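Lonura Community Help > Arms and Grippers > Cameras

Wrist camera or fixed camera for pouring into clear glass?

tinybearings
Posted 4/1/26

Hi all! I finally have a two-finger gripper running on my arm (a Zorketti, 90 mm opening, and I love it) and I want to try pouring water from a plastic bottle into a glass. I can only afford one decent camera for now. Do I put it on the wrist or on a stand next to the desk? The controller is a Flosow and it will take two video inputs, so I could add a second one later. My worry is that the glass is see-through and the water is see-through and the camera won't see either of them. Has anyone tried both?

Guangming Yuan
Top contributor, 1726 posts

Oh, this is a fun one, and yes, I've tried both! Short version: if you can only buy one, buy the wrist camera, but start saving for the fixed one right away.

I did 100 pours on an ordinary messy office desk, with the laptop and stapler and everything else left on it. I wanted clutter, because a bare table makes every camera look good. The wrist view was the better one for the pour itself. You get the neck of the bottle, the stream, and the level in the mug all in one picture, and the churned-up patch where the water lands is much easier to find than the waterline. My level check looks for that patch first.

Where the wrist camera struggles is up close. Once you get right next to a glass, it's all curved glare and bent background, and my detector kept reporting things that were only seen through the glass. The fixed camera never had that trouble, but from across the desk it's hard to judge a thin stream. It's great for planning the reach, though — you see the whole row of objects at once.

Four views from my desk, so you can compare. The second is the fixed camera and the others are from the wrist:

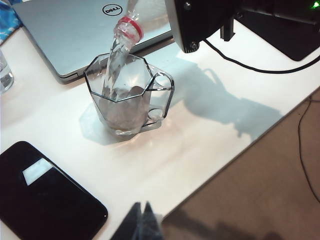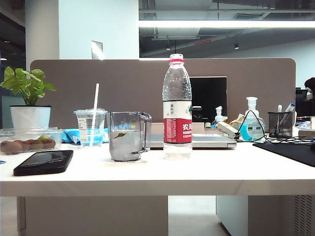
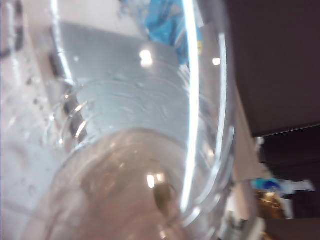
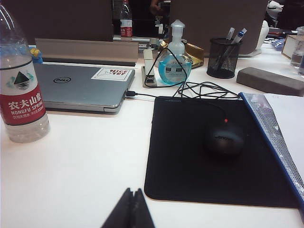 Nkosi

I'd go the other way and get the fixed one first. You only calibrate it once if you bolt it down, and the cable doesn't get wound up in the arm. Mine snagged twice in December before I rerouted it along the forearm.

Agree about glare. Try dimming whatever is overhead before you spend money on anything. A strip of colored tape on the glass helps too, but that's sort of cheating.

gripsandgrins

wrist cam!! just check your fingers don't block the view, mine covered half the glass until I tilted the mount 26 degrees

tinybearings

Thank you so much, everybody! Wrist camera ordered. I'm going to copy the messy desk idea too, mine is already most of the way there. Guangming, do you slow the wrist down near the end of the pour, or let it run at one speed?

Guangming Yuan

I slow it down for the last bit, and I start tilting back before the level reaches the mark. There's always a little more in the neck of the bottle than you expect. Have a towel ready and post your first try, I'd love to see it!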